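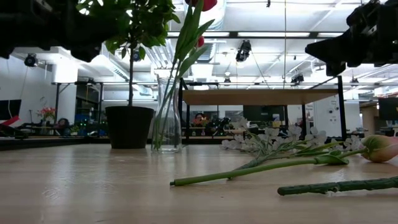
Eimear Ní Chonaill had a flower shop for six years before she came to Zollard, where she now works on chores for robots. I asked her first if a machine can do her old job. "No," she said. "Ask me again in September and I will probably still say no."

She explained that a stem is a difficult thing to hold. It bends, it is thin, and the leaves catch on the neighbor. "With a box, you know where it ends. With a bouquet, you pull one flower and three others come along."

Her colleague Lorcan Breathnach is more hopeful. He keeps the count of the trials, and in the last series the arms put a stem into a vase 531 times out of 900.

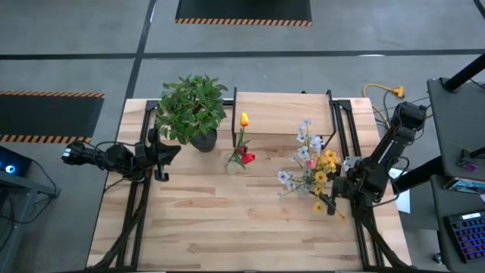
"For a shop this is a bad number," he admitted. "But last year we did not have a number." He believes that simple work, such as moving pots or clearing a table, will come to shops much earlier than arranging.

Ní Chonaill agrees about the pots. She is less sure about the home. "At home the vase is every day in a different place, and there is a cat," she said. I wanted to know if she would let the arms make a bouquet for her mother. She thought about it for a while. "She would like it, but I would fix it in the car."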